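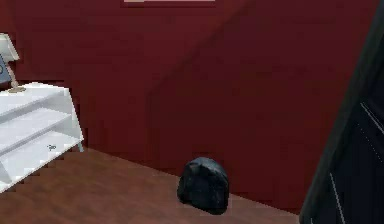
Dark red wall against brown wood floor, render. White open shelves at left.

September, started 7:40 am

Batch 413, deep red distemper for the Flenow rooms. Continuing from the last page, where the red dried too pink and rubbed off on a sleeve.

Shop cold when I came in. Turned the heater on low and left the glue alone until the bench felt normal to the hand. Last month's trouble with the glue gelling in the bucket was a cold bench and nothing else, so I am writing down the heater every time from now on.

Glue

Soaked the hide glue overnight in cold water, lid on. Total soak 16 hours, which is longer than I meant but it did no harm. Granules fully swollen, no hard centers when I pressed a few between my fingers. Drained off the loose water and melted it in the double pot. Kept it well under a simmer. Smell was normal. Strained through the old nylon stocking into the enamel jug. A little grit stayed behind, less than from the previous sack.

The previous sack was the cheaper grade. This one is from Khumalo and costs more, and I think it is worth it for the dark colors. In the whites I could not tell them apart. For whites we should finish the cheap sack first.

Whiting

Slaked the whiting the usual way. Sifted it into the water until it stood in a peak above the surface, then left it to sink without stirring. Stirred only after it had all gone under. No lumps to speak of. I used half the whiting of the last batch. The pink came from too much white in the body, that much is plain from the test cards, and no amount of extra red was going to pull it back. If you keep adding pigment to a mix that already has too much whiting, you just use up pigment and make it powdery.

Pigment

Red iron oxide, the dark one, plus a small amount of burnt umber and a very small amount of bone black. All three were wetted separately first. The bone black floated, as it does, and I had to work it with a drop of alcohol on the muller before it would take water. Do not skip this. Dry black thrown into the bucket comes out as streaks on the wall two days later.

Ground the red on the slab in small lots. It felt sandy for the first several passes and then went smooth. I stopped when the sound changed. The umber needed much less.

Mixed the pastes into the slaked whiting before any glue went in. Wet color was a very dark brown red, nearly chocolate. Dried a dab on card over the heater. Dry color was brick. Closer than the last batch but still too orange. Added more black and a little more umber, dried another dab. Better. Added one more spoon of red paste and dried a third dab, and it sat next to the Flenow chip without my eye jumping between them. Stopped there.

Note on drying dabs: dab dried fast over the heater comes out a shade lighter than the same dab dried on the bench. I keep forgetting this. Bench dabs are the ones to match.

Binding

Added the warm glue to the color slowly, stirring all the time. This is where the last batch went wrong on strength. I had gone by feel and gone short. This time I brushed a patch on lining paper after each addition, let it dry, and rubbed it with a black cloth. First patch came off heavily. Second came off some. Third left a faint bloom on the cloth and I called that right. A fourth with more glue left the cloth clean but the patch had a slight shine at an angle and curled the paper at one corner. Too strong. On an old wall that would pull the paint off whatever is under it.

So the third is the strength. The proportions are in the batch book by weight. They are for this glue only. With the cheaper grade you will need more.

Teder

Also tried the Teder binder on a separate small pot with the same color. It goes in cold, which is a big convenience, and it brushes out nicely. It stays workable longer at the wet edge. The dry color is a bit darker and a bit flatter in the shadow, if that makes sense, with less of the chalky bloom. It does not wash off with warm water, and for the Flenow job that is a problem. The whole point of distemper there is that it can be taken back off without hurting the plaster. I would use Teder in a hallway or anywhere that gets touched. Not in these rooms.

Keep the small pot. Label is on the lid and also on the side, after what happened with the greens.

Test boards, 11:15 am

Prepared 2 boards, both with the lime plaster skim from the Hirnach sand. One sized with thin glue, one left bare.

First coat on the bare board dragged badly. The plaster drank it and the brush stuck. Lap marks everywhere. I finished it anyway so that we have a record of how bad it looks.

First coat on the sized board went on evenly. Used the wide brush, crossed the strokes, did not go back into it. Some thin spots along the lower part where I ran out and reloaded late.

Second coat after lunch on both. The sized board covered well and there was no pickup from the coat underneath. The bare board picked up in several places, so the bottom coat rolled under the brush and left bald spots. Any more passes made it worse. Set it aside.

Conclusion for the site: size everything, including the patches. The patches especially. The new plaster in them is thirstier than the old and they will show as dull squares if they are missed.

Dry rub on the sized board, late afternoon: faint bloom, same as the paper patch. Tape pull, low-tack tape: nothing on the tape. I did not do the damp sponge test today. Boards need to sit first.

Color under different light

Took the sized board around the shop. By the north window it is a cool, slightly brown red. Under the bench lamp it warms up a lot. In the back passage it goes nearly black. The chip does the same in all three places, so I am satisfied with the match, but the client has only seen the chip under lamps. The board should go out to them with a note to look at it in the morning as well as in the evening. It is a strong color over a large area and I would like the complaint now if there is going to be one.

Floor color matters too. A red this dark next to gray boards looks brown. Next to warm wood it looks redder. I held the board down against an offcut of the stained pine and then against bare concrete and the difference is large. Whoever takes the board out should put it upright on the floor and against the wall it is meant for, not flat on a table.

Problems and things to fix

The enamel jug has chipped inside near the handle. Rust in the glue would not hurt a red but it will hurt the whites. Move it to dark colors only and get a new one for light.

Scale drifts when the heater fan is blowing on it. Moved it to the far end of the bench. It should stay there.

The wide brush is shedding. Picked out several bristles from the second coat. It may settle down after more washing, otherwise retire it to sizing.

We are low on bone black. Enough for one more batch this size if nobody wastes it. Ordering more with the next glue from Khumalo.

Storage

Left a covered jar of the finished paint on the bench and another in the refrigerator, same batch. Want to know how many days each one stays good. The old page says a few days on the bench in summer, with no mention of how warm it was. Smell both in the morning and write it here. The refrigerated one will set to jelly and has to be warmed in the double pot before it can be judged. Do not thin it cold.

5:30 pm

Bench jar has started to gel at the top. Stirred back in easily. Color unchanged on a fresh dab.

Cleaned slab with whiting and a wet rag, the red takes several goes. Brushes in cold water first and then warm. Heater off.

Next: damp sponge on the sized board, reversal test with warm water after that, and one more board using thinner size. Also weigh out dry pigment for the full quantity and sift it all together before any of it gets wet, so that the rooms come from one mix.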